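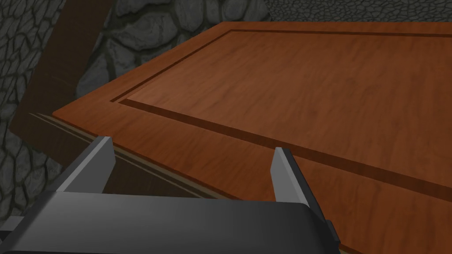

Pesquisar neste guia
Pesquisar
Atualizado em abril
Por Kelechi Etim

4. Preparar uma leitura colaborativa de documentos

Esta secção explica como configurar o Trokik para que os leitores de um jornal ajudem a transcrever e classificar um conjunto de documentos públicos: atas, contratos, declarações de despesas. Pressupõe que a redação já tem uma conta de administrador e que concluiu a instalação descrita na secção 3.

Os exemplos usam o projeto Clirnska, um lote de 317 contratos municipais digitalizados. Os nomes dos campos podem variar conforme o idioma escolhido no perfil.

4.1 Carregar o lote

1. Abra o separador Projetos e escolha Novo projeto.
2. Escreva um título curto. Ele aparece na página pública e no endereço, e não pode ser alterado depois da publicação.
3. Em Origem, selecione Pasta local ou Ligação externa. Com uma ligação externa, o Trokik copia os ficheiros para o servidor da redação.
4. Carregue os ficheiros em PDF. Cada ficheiro é tratado como um documento, mesmo que tenha várias páginas.
5. Aguarde a mensagem Lote pronto. Enquanto ela não aparecer, não feche o separador.
6. Compare o total indicado no topo da página com a sua lista de origem. No projeto Clirnska, a primeira tentativa devolveu apenas 291 documentos. Os restantes tinham palavra-passe e ficaram na pasta Recusados.

Nota: os ficheiros protegidos não geram aviso por correio eletrónico. Consulte sempre a pasta Recusados antes de avançar.

Cuidado: o Trokik não remove dados pessoais. Moradas, números de identificação e assinaturas ficam visíveis para qualquer leitor inscrito. Oculte-os nos ficheiros originais antes do carregamento. Um retângulo preto desenhado por cima do texto num editor de PDF não chega, porque o texto continua a poder ser copiado.

4.2 Definir as perguntas

Cada leitor vê um documento de um lado e um formulário do outro. O formulário aceita no máximo 10 perguntas. Na prática, quatro ou cinco dão melhores resultados.

1. Em Formulário, prima Adicionar campo.
2. Escolha o tipo: Texto, Valor, Data, Sim/Não ou Lista.
3. Escreva a pergunta tal como o leitor a vai ler. "Qual é o valor total do contrato, com IVA?" funciona melhor do que "Valor".
4. No campo Ajuda, indique onde a informação costuma aparecer no documento.
5. Ative Não consigo ler em todos os campos. Sem esta opção, os leitores tendem a adivinhar.
6. Prima Pré-visualizar e preencha três documentos do princípio ao fim.

Peça a alguém de fora da equipa que faça o mesmo teste. Se essa pessoa tiver de perguntar o que significa um campo, reescreva-o.

Nota: o tipo Valor aceita vírgula ou ponto como separador decimal, mas guarda tudo com ponto. Tenha isto em conta ao abrir a exportação numa folha de cálculo em português.

4.3 Escolher a regra de concordância

O Trokik mostra o mesmo documento a mais de uma pessoa e só o dá por concluído quando as respostas coincidem.

1. Abra Definições > Concordância.
2. Indique quantas respostas iguais são necessárias. O valor de origem é dois.
3. Indique o número máximo de leituras por documento. Quando esse limite é atingido sem acordo, o documento passa para a fila Redação.
4. Nos campos de texto livre, assinale Ignorar maiúsculas e acentos. Nomes de empresas como Huỳnh são escritos de várias maneiras pelos leitores, e sem esta opção quase todos iriam parar à fila.
5. Guarde.

Cuidado: alterar a regra depois da publicação obriga a recalcular todos os documentos já lidos. A página pública fica indisponível durante essa operação. Faça-o de madrugada – às três ou quatro horas há poucos leitores ligados.

4.4 Abrir aos leitores

1. Em Acesso, escolha Aberto ou Com inscrição. Recomenda-se Com inscrição para lotes com informação sensível.
2. Cole o código de incorporação no artigo de apresentação. Se o jornal usa o gestor de conteúdos Odetti, cole-o num bloco do tipo Código. O bloco Texto elimina parte das instruções.
3. Redija o texto de boas-vindas, com um limite de 700 caracteres. Diga o que se procura, quem vai verificar as respostas e onde os resultados serão publicados.
4. Indique um endereço de contacto que alguém leia todos os dias.
5. Prima Publicar.

O contador de progresso atualiza-se de hora a hora. Se ficar parado mais tempo, verifique em Estado se o serviço de tarefas está ativo.

4.5 Rever e exportar

As respostas dos leitores são pistas e têm de ser confirmadas no documento original antes de qualquer publicação.

1. Abra a fila Redação e comece pelos documentos marcados com uma bandeira. São os que um leitor assinalou como importantes.
2. Compare cada resposta com o original e prima Confirmar ou Corrigir. As correções ficam registadas com o nome do jornalista.
3. Veja também uma amostra dos documentos concluídos por concordância. Duas pessoas podem cometer o mesmo erro, sobretudo quando há um valor com IVA e outro sem IVA na mesma página.
4. Em Exportar, escolha CSV e assinale Incluir histórico.
5. Guarde uma cópia fora do servidor.

Nota: a exportação com histórico inclui os nomes de utilizador dos leitores. Apague essa coluna antes de partilhar o ficheiro fora da redação.

Para encerrar o projeto e manter a página pública em modo de consulta, siga as instruções da secção 5.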